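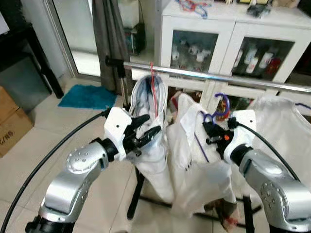
Two arms, one rail, whites day.

The Sillel came to Plisel Garment Care in May, in a crate so large that it had to stay on the footpath until the florist next door finished complaining about it. By the Wednesday it had been bolted down, plugged in and shown a shirt.

I had worked the finishing rail for longer than I cared to put on a form. The job was hanging, straightening and turning things the right way out, and it asked very little of a person except hands and an ability to think about something else. I had done most of my thinking there. I had planned a divorce at that rail, and later a bathroom.

"You'll be freed up," said the manager. She had been to a morning tea about it.

"For what?"

"Exceptions," she said, and gave me a lanyard.

An exception, according to the Bastum manual, was any garment the Sillel could not resolve within its handling window. The manual ran to 329 pages and didn't mention shirts until page 44. Before that there was a good deal about the emotional journey of the team. The presser read this part aloud at lunch in a newsreader's voice, and we learned that we were in the stage called Curiosity, which would be followed by Ownership. He asked if Ownership came with shares.

What the Sillel did was take hold of things. It took hold of a hem with one hand and a shoulder with the other and then considered its position. I had never seen anyone consider a shirt for so long. My mother, who ironed for a doctor's family and held strong views on collars, would have had it out of the house by ten.

I stood beside it with my lanyard. When it stopped, a tone played, the sort you get in a lift, and I stepped in and resolved the exception. I did this by straightening the shirt. Then I pressed a button to say what I had done, choosing from 20 reasons on a screen. None of the reasons was "it was crooked." I mostly chose Fabric Event.

By the second week there had been so many fabric events that someone from Bastum rang the shop, worried we had a flood. 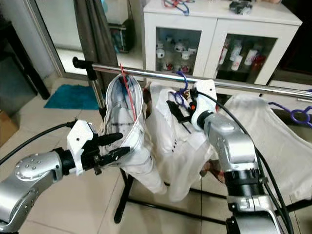

The hangers were the real trouble. We'd always used whatever came in, wire or plastic, any colour, and a person's fingers never cared. The Sillel cared. It would get a grip on one and pull with great sincerity while the shirt underneath stayed exactly where it was. I found myself leaning in. I found myself saying, "Up and over, love, up and over," in the voice I'd used on my son and his shoelaces.

The presser heard me.

"You're training your replacement," he said.

"I'm training my colleague."

"Does it pay into the social club?"

I said I would raise it.

The odd part was that I'd got slower myself. I'd go home, pick up a blouse of my own and stop, wondering which bit I took hold of first. After all those years I couldn't have told you. I stood in the laundry with a sleeve in each hand like a woman being robbed, and in the end I put the blouse back in the basket and wore a jumper.

Then there was the Onyshchenko order. Onyshchenko's was the restaurant on the corner, and it sent us its kitchen whites and paid promptly, so it was spoken of in our shop as other people speak of the Crown. The order was due at 4 and it was already past three. The Sillel had a jacket by the hem and was giving it some thought. The lift music played. The manager came out of the office and looked at the clock, then at me, then at the Sillel, as if one of us might volunteer.

"Is it allowed to be switched off?" she said.

"Page 44," said the presser, who had no idea.

I switched it off. The arms stayed up where they were, still holding on, so I worked around them, ducking under an elbow for the hangers and reaching across for the collars. It came back to me by about the third shirt. I thought about tiles.

The order went out the door with a few minutes spare. Afterwards I had to account for the stoppage on the screen, and I went through all the reasons again, slowly, in case a good one had been added. Then I turned the Sillel back on. It still had the jacket. I picked Fabric Event and went to put the kettle on, and I was halfway through my tea when I heard the tone.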